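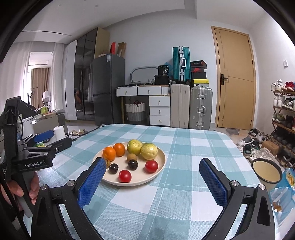 When does the Wekbridge farmers market move indoors? The first Saturday-style market under a roof is in November, when we take over the old Beltora hall until spring.

Home | News | Stallholders | Getting here | Contact

2 min read

I've been running the market's news page for four years, and this is the release I've most wanted to write! We have 34 stalls signed up for the winter season – bakers, cheese people, a knife sharpener, and the couple from Endau Orchard with their late apples (get there early, they sell out).

Doors open at 9 a.m. and we pack up at 2 p.m. Parking behind the hall is free for the first 30 minutes, and the bus stops right across the street. Kälin Coffee will be pouring by the side entrance, and they've promised me the cinnamon buns are coming back.

If you'd like a stall, we still have room for roughly five more. We'd love somebody with mushrooms, or good bread without wheat. Send us a note through the contact page and tell us what you grow or make. Applications close at the end of October.

Press contact: Wekbridge Market news desk | © Wekbridge Market | Back to top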